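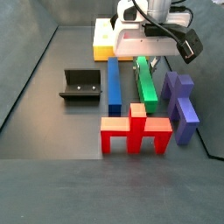 The gripper at the green bar, with the rest of the parts waiting their turn.

Write Down Where the Blocks Go

Everybody in robot assembly loves a standard as long as it applies to the lab down the hall. I have sat through enough planning calls to say this with some confidence. Ask a room full of people whether results should be comparable and every hand goes up. Ask who is willing to change the way they lay out a table on Monday morning and you will hear a lot of chairs creaking.

I run tabletop assembly trials for a living. Colored parts, gray table, three gray walls, one gripper. My mother believes I build the future. What I mostly do is put a red block back where it was. I would like to make a case for rules about that, because putting the red block back where it was is the part of the job we are worst at, and we have arranged things so that it never shows up in a paper.

Start with the word "random." Go read the setup section of almost any report on this kind of work and you'll find that the parts were "placed randomly" in the workspace. Placed by whom? A tired person, usually, and a tired person is about as random as a parking lot. We leave room for our own hands. We keep the tall pieces away from the side the cable hangs on. We don't set one part touching another unless somebody told us to, and we turn the awkward parts so their good side faces the machine, a courtesy we do not extend to one another.

Last year I got curious and went back through the starting positions for 400 of our own trials, all of them logged as random. The red part, a comb-shaped thing with three legs and a nub on its back, was standing on its legs in 351 of them. I will let you decide how many of those were chance. A part like that has several ways to lie down, and most of them are miserable to pick up. We had spent months measuring how well the system dealt with a part that was politely standing at attention.

That was our error and I'm not proud of it. But I notice that when I tell this story at other places, people laugh a bit too fast and then go quiet.

So, rule one, if I were handing them out: layouts come from a list made before the session, by a script, and the person at the table places what the list says. If the list says the purple part goes hard against the right wall where the fingers can barely get at it, then it goes there. If the list produces a layout that can't physically exist, you throw it out and write down that you did. I would put the layout on a printed sheet under a clear mat, or project it from above, or do it with a ruler and a bad mood. The method doesn't matter much to me.

The usual objection is that this slows everything down. It does. It slowed us down by a third in the first week and hardly at all after that, once people quit arguing with the sheet. The more interesting objection is that random-by-hand is closer to real life, where parts lie wherever somebody dropped them. I'd accept that if we dropped them. We set them down like teacups.

My second complaint is about resets, and here I have to bring up Lodix. For readers who have been spared, Lodix is the shared logging format our group and a few others agreed on, after a number of meetings I am trying to forget. It is a perfectly decent format. It has a field for gripper force, a field for joint angles, a field for the software version, and a field for something called "session character" that I have only ever seen filled in with "n/a." It has no field at all for a human hand reaching in.

And hands reach in all the time. A bar rolls up against a bracket and somebody nudges it free. A block ends up in a corner and somebody slides it out an inch "to keep things moving." I have done it. You, if you do this work, have done it too, and you have a private theory about why yours didn't count. The trial then goes into the log as a success with no footnote, and a year later some poor student in another city is trying to work out why their copy of our system can't get a bar out from beside a bracket. Neither could ours.

I proposed a field. One checkbox, touched or not touched. The reply was that a checkbox would be too coarse to be useful and that we should first develop a proper scheme for the kinds of human intervention. That was in December. The scheme is now at draft 2 and has an appendix. The checkbox still doesn't exist, so we write "hand" in the comments column and hope whoever reads the data also reads English.

This is the trouble with the way standards get written in our field: they get written by people who would like to be thorough. I have nothing against thoroughness, in its place, with the door closed. But a rule has to survive a person with cold coffee and 10 more trials to run before they can go home. The Fangate checklist, which a group we work with swears by, runs to several pages and asks you to confirm the ambient light before every single run. I have watched it being filled in. It was filled in at the end of the day, all at once, in the same pen, and the ambient light had been excellent since morning.

Compare that with what Minami does. Minami is a small test site, and their whole practice fits on a card taped to the side wall. It says to photograph the table before and after, to mark any touch, and to keep the failures. It doesn't define "table." People follow it because it can be followed without sitting down. When we borrowed some of their data I could look at the before picture and rebuild the layout, bar for bar, in less time than it takes to find the right page of the Fangate document.

Keep the failures, by the way, is the line I would have printed on mugs. It is amazing how many trials turn out to have been "warm-up" once the gripper has knocked the thing over. My own proposal is that a trial is a trial from the moment somebody says start, out loud, even if there's nobody else in the room. We tried this. You feel foolish for two days. Our success numbers went down and stayed down, and the next time somebody asked me whether I believed them, I was able to say yes without looking at the floor.

I can hear the case against all this, having made it myself in weaker years. Rules freeze things too early. The field is young, everybody's hardware is different, and if we all agree on one gray table and one set of colored blocks then we'll get very good at gray tables and colored blocks. There's something in that. The Platus benchmark went exactly that way: one fixed set of layouts, published, and within a year there were systems that could do the Platus layouts in the dark and came apart if you swapped two of the parts. I wouldn't defend it.

But what Platus fixed was the test. I want to fix the bookkeeping. Use whatever parts you like, in any color. Build walls or don't. Just tell me where things were when you started, tell me whether anybody touched them, and tell me about the times it went badly. None of that stops a single person from inventing a single thing. It would embarrass a few of us, me included, and I suspect that's the real reason the drafts keep growing appendices.

In the meantime our lab has its own version of the card, taped up beside the bench. It has four lines on it and one of them is crossed out, since it turned out we had no way of checking it. The layout list for tomorrow has the red part lying on its side, nub down, right up against the black bracket. I already hate it. I've read the sheet twice to see if it could mean something else.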